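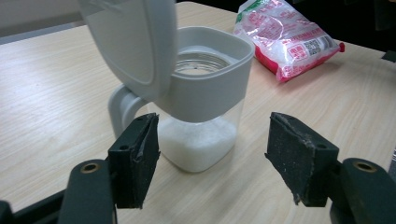

A clear canister with a flip-up gray lid, partly filled with white grains.

The Cupboard That Feeds You Twice

Noemi Barbieri keeps her pantry in the hallway, behind a curtain, and she will show it to anyone who stands still long enough. I stood still for most of an afternoon and came home wanting to tear my own kitchen apart!

She runs a supper club called Mana out of her apartment, 23 people at a sitting, and nearly everything she cooks begins with dry goods: beans, barley, semolina, split peas, four kinds of rice. The fresh stuff gets bought that morning. The shelves do the rest, and they've been doing it for 15 years.

What struck me first was the smell (bay leaf, mostly, and a little cocoa), and then how low everything sits. Barbieri took out the top shelf the winter she moved in. If she needed a stool to reach a thing, she found, she never cooked it. Now the chickpeas are at her elbow and we had them for lunch, mashed with lemon and so much black pepper that I coughed.

Her other rule is the pencil. Each jar gets a strip of masking tape with the month it was filled. One jar of lentils said July, and she frowned at it and moved it to the front. Old lentils will still cook, she told me, they just take their time, and with a full table waiting she can't always give it to them.
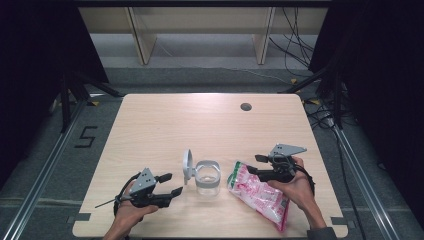

Do dried beans go bad?
They stay safe for years if they're kept dry, but the older they get, the longer they need in the pot, and very old ones may never turn creamy.

Across town, Gianni Ferri does the same thing on a much bigger scale. His shop, Bortolotti, sells grains and pulses by the scoop, 700 pounds in a good week, and he talks about farro the way other people talk about their grandchildren. He poured some into my palm and made me smell it. It smelled like a barn in the best way, sweet and dusty!

Ferri's big worry is moths. He freezes new flour for 2 days before it goes anywhere near the bins, and he tells his customers to do it too. Some of them do. The others come back in the spring with a sad story, and he sells them more flour and a bay leaf, which he admits is mostly for comfort.
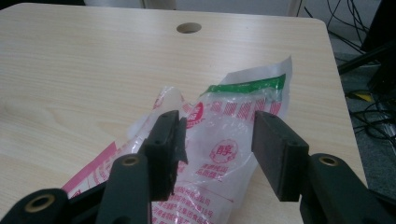

He's also firm about buying small. A pound of polenta that gets eaten beats a sack that gets forgotten, and he'd rather see you again next week anyway. I left with barley, red lentils and a bag of tiny brown beans whose name I've already lost. The barley went into soup that night with an onion and the end of a piece of cheese, and I've made it again every week since.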